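Folding Day at Torngate: Photos

October, back room, sorting and folding for the Ultham clothing swap. 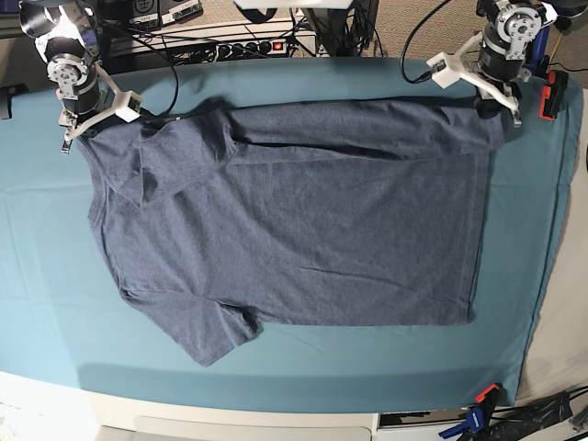 We start with the T-shirts because they make up most of what comes in. Every shirt gets laid flat, has its sleeves turned in and is folded in thirds, then in half. One sleeve is already back over the body on the slate-blue heather, with the other still out to the side. A long crease runs across the shirt, and creases like that get smoothed by hand before the second fold. Heather knits hide small wrinkles well -- plain white ones do not.

Folded shirts go in the gray bins by size, 45 to a bin. Emília Oravec writes the labels. We had 200 shirts on the list this time, and 76 of them were children's sizes.

The swap opens Monday at the Hájek Street hall. Bring clean clothes only, no hangers. Questions about drop-off go to Emília Holub at the front desk.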